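Flilora Microfiber Cleaning Cloth, Blue

By Judite Lobo
September

The Flilora cloth is a general household microfiber cloth made for Gemden by the Neves mill. It is sold for wiping down tables, drying dishes and cleaning up after meals. We have carried it for two years, and it is the cloth most of our customers reorder.

The blue is the original color and still the one we keep the most of. A strong color is easy to find in a bin or at the bottom of a sink, and it makes it simple to keep table cloths apart from floor cloths. If you already use another color for the bathroom, blue works well for the kitchen.
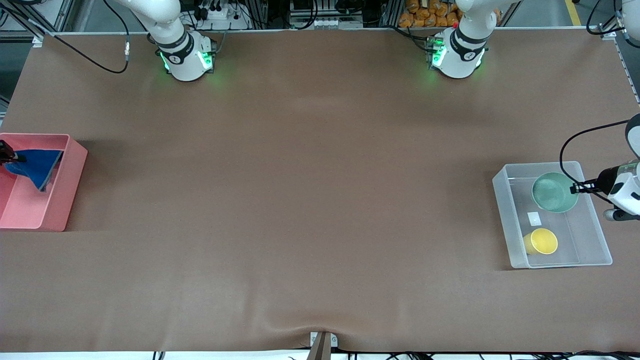
The cloth can be used dry or damp. Dry, it picks up crumbs and dust from a smooth surface without any spray. For sticky spots, wet it under the tap, wring it out well and wipe in one direction. On plastic cups and bowls it dries without leaving lint, and it does not scratch clear plastic the way a scouring pad will.

Washing is straightforward. Use warm water and ordinary detergent, and leave out the fabric softener - it coats the fibers and the cloth stops absorbing. Wash it with other microfiber or on its own. Cotton towels shed lint, and the cloth will hold on to it through several washes. Tumble dry on low or hang it up.
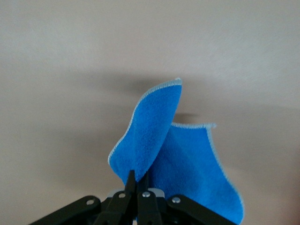

Most cheap cloths wear out at the border first. Once the stitching goes, the fabric starts to curl and fray, and after that it does not fold flat anymore. The Flilora cloth is finished with an overlocked hem in a pale blue thread, lighter than the cloth itself, so a loose stitch shows up early and can be trimmed before it runs. The looped nap is short and fine. Montri Ongart, who handles our returns, has had 17 cloths back in the time we have sold them, and six of those were the wrong color and had never been used.

The cloth comes folded, in a paper band. It does not have to be folded again for storage and can go into a bin or drawer as it is. Let it dry first if the bin has a lid.

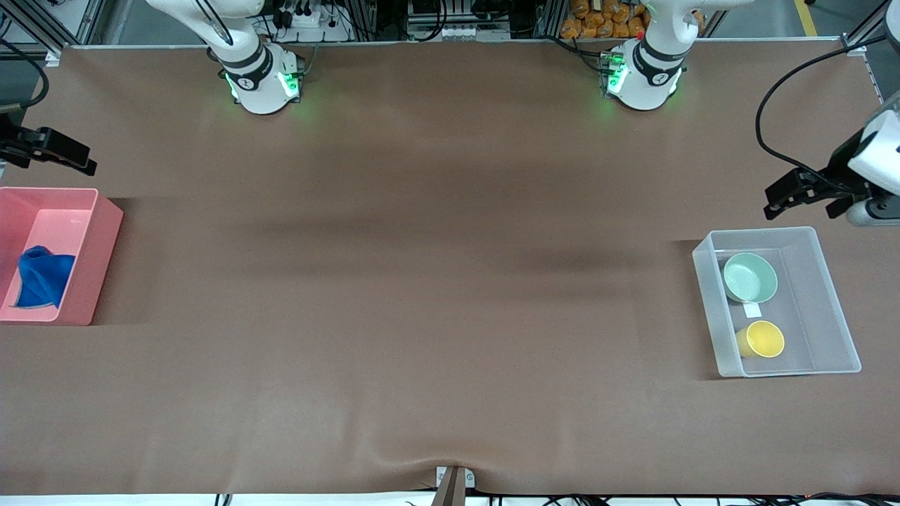

If you are setting up a wash-up station for a classroom or a break room, we suggest ordering enough cloths for one to be in use while another is in the wash. The Fumico cloth in our range is thicker and holds more water, but it takes longer to dry and is better suited to floors and spills. For tables and dishes the Flilora is the better choice.

Replace the cloth when it begins to push water around on the surface. Old ones are still good for shoes and bicycles.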